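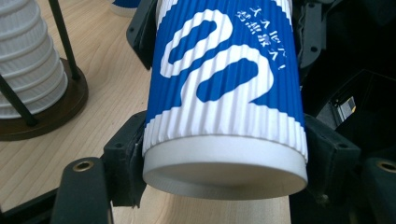
A paper cup in the gripper at the Tarnell open day.

Home | News | Opinion | Events | Contact

I went to the open day at Tarnell in August expecting to be sold something. Schouten had the big stand by the door, with a film on a loop. I spent most of my 36 minutes at the small table behind it, looking at paper cups.

A paper cup is a fair test. It is light, it tapers, and it dents if you squeeze it. A firm can quote 2000 lifts of a steel block and I learn very little from it.

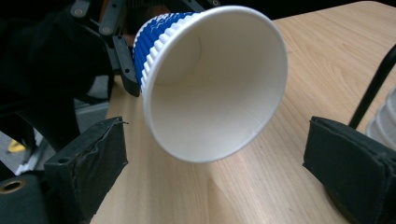
Handing a cup over is harder than picking one up. Two grips have to agree on when to let go, and people do this all day without thinking. I would like to see more open days built on jobs of that size. Terberg showed a pallet arm behind glass and let us watch for six minutes. It was impressive and I had no questions afterwards. At the cup table I had over 20.

My view is that visitors should ask for the dull tasks. Falo has its own open day next, and I shall ask there for a cup with a lid.

Print this page | E-mail this to a friend

This site uses cookies. By continuing you accept our cookie policy.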